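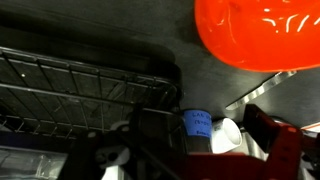

The Orange Bowl

One: Before Breakfast

Tala Haddadin had lived in the flat above the bakery in Fendstead for 3 months before she bought a single thing for the kitchen on purpose. Everything else had simply arrived. The pans came from her aunt, the kettle came from a neighbor who was moving to the coast, and the drying rack was in the cupboard under the sink when she got the keys, black wire and a little crooked, like an old dog that came with the place.

But the bowl! The bowl she chose. She saw it in the window of Akl, the tiny housewares shop at the bottom of the hill, and she went straight in with her coat still buttoned wrong. It was orange if you looked at the rim and red if you looked down into the middle, and it shone like a boiled sweet. She carried it home under her arm, all 196 steps from the bus stop to her own front door (she had counted them on her first night, lugging suitcases, and had never managed to forget the number).

"It's very loud," said her brother-in-law, Jad Saliba, who had come over to help her put up a shelf.

"It's wonderful," said Tala.

"It's both," said Jad, and he turned it around in the light, grinning. He was a man who repaired accordions for a living and he had nothing against loud.

They never did put up the shelf. They made fattoush instead, an enormous one, far too much for two people, with so much sumac that Jad sneezed into his elbow and had to go and stand on the landing. Tala tossed it with her hands. The bread crackled, the cucumbers jumped, and the dressing ran down the inside of the bowl and pooled at the bottom, where she let the last piece of bread soak until it was nearly soup.

"You should bring this to Dollthorpe," Jad said with his mouth full.

Dollthorpe was the next village over, and every September it held a supper in the old rope works, one long table down the middle and everybody's food on it. Last year 200 people had come. Tala had been in town for a week at the time and had stayed home, eating toast and listening to the music drift across the fields.

"I don't know anyone in Dollthorpe," she said.

"You know me. And you'd know everyone by the time the salad was gone."

She washed up slowly that night after he left, with the window open and the bakery fans humming underneath. Plates first, then the cups, then the bowl last of all, because she liked having something to look forward to. She held it up under the lamp and tipped it toward her, and there was the light, a pale streak sliding over all that red.

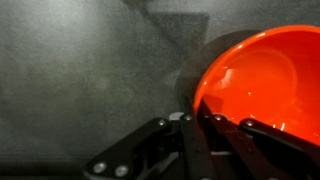
Two: The Rope Works

The bus to Dollthorpe was packed, and Tala rode the whole way standing, hugging the bowl to her chest with a dish towel knotted over the top. A small boy in a Trorkex football shirt stared at it for six stops.

"Is it a helmet?" he asked at last.

"It's a salad," said Tala.

He thought this over. "Can I have some?"

So she untied one corner of the towel and gave him a piece of the crunchy bread, and then his sister wanted one, and then their grandmother, who chewed with her eyes shut and asked whether that was mint or something better. It was mint. By the time the bus pulled in, Tala knew four names, the state of the grandmother's knees, and which end of the long table got the evening sun.

The rope works was bigger than she had imagined, and so much noisier — fiddles, chairs scraping, somebody shouting for a bread knife. Jad waved both arms at her from the far end. He had saved her a seat, and next to it, between a tray of potatoes and a plum tart, he had saved a round empty space on the tablecloth.

Tala set the bowl down in it and took off the towel.

"Oh, that's a good one," said the woman across the table, already reaching for the spoon.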